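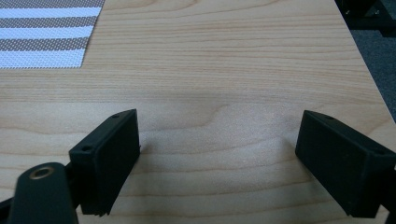 Slide 1. Opening

Good afternoon. Thanks to Beat Rüegg for the room and for letting me have the slot after lunch.

I'm going to talk about the open day at Rastden in July. How we set up the hand-held gripper demonstration, what visitors did with it, and what I would change. I have 18 minutes and then questions.

(Leave the picture up while people sit down. Don't start until the door is shut.)

Slide 2. What we were asked to do

Rastden wanted one station where visitors could handle the equipment themselves. The other stations were behind a rope. Ours was a table, a hand-held gripper and a few things you would find in a kitchen.

The job we picked was table setting. Everyone knows how to do it, so I could skip the explanation and hand over the tool. Striped placemat down first, flat on the wood, then the rest of the setting.

Say here: the gripper has two fingers and you close them yourself. There is no motor in it. Two people at the open day waited for it to move on its own.

Slide 3. The schedule

We took visitors in groups. The plan was 24 people in the morning and 24 in the afternoon, one person on the tool at a time, the others watching.

The morning ran late. The welcome speech went over and the first group came to us before the second cup of coffee had been poured, so they were not in a hurry. I-hsuan Yau cut the introduction to three sentences and we caught up by noon.

Ask I-hsuan to stand up if she is in the room.

Slide 4. What people found hard

Placemats. I expected the cups to be the trouble and they were fine. A placemat lies flat and the fingers have nothing to get hold of. Most visitors tried to pinch the middle. The ones who did well slid the mat to the edge of the table and took it from there.

Opening the fingers wide enough. People came down on the object with a gap that was too small and pushed it away. We started telling them to open all the way before they moved in, and that helped a lot.

Looking at the wrong place. Visitors watched their own hand. We asked them to look at the space between the fingertips.

(If anyone asks about children: minimum age was set by Rastden. I don't have the reason.)

Slide 5. The table

Short slide. We used a pale wood table with a smooth top. Black fingers show up well against it, and people standing at the back could follow what was going on.

It does have a slight shine. With the blinds open in the afternoon I had to ask one group to move around to the other side. Next time I would ask for the blinds to be down before we start.

Slide 6. Counting

Norkell asked us for a number afterward, so I went through the log. Over the day we had 1002 separate pick-ups. That includes failed ones. I have not split them out yet and I won't guess today.

The Wieser people had a different way of counting at their station, so please don't put the two figures side by side – I have seen that done once already.

Slide 7. What I would change

Put a second tool on the table. Waiting was the main complaint on the cards.

Start each person on a cup and give them the placemat last. We did it in the order you would set a table, and that meant the hardest item came first.

Print the three-sentence introduction and stick it up at the station. We lost time whenever I-hsuan or I took a break and someone else filled in.

Slide 8. Next visit

Nornura has asked for the same station at their site. Smaller groups, half a day. We are still waiting to hear which floor we'll be on and whether the table fits in the elevator.

I have brought the tool with me. Anyone who wants to try it can come up after the questions.

Questions. Beat has the microphone.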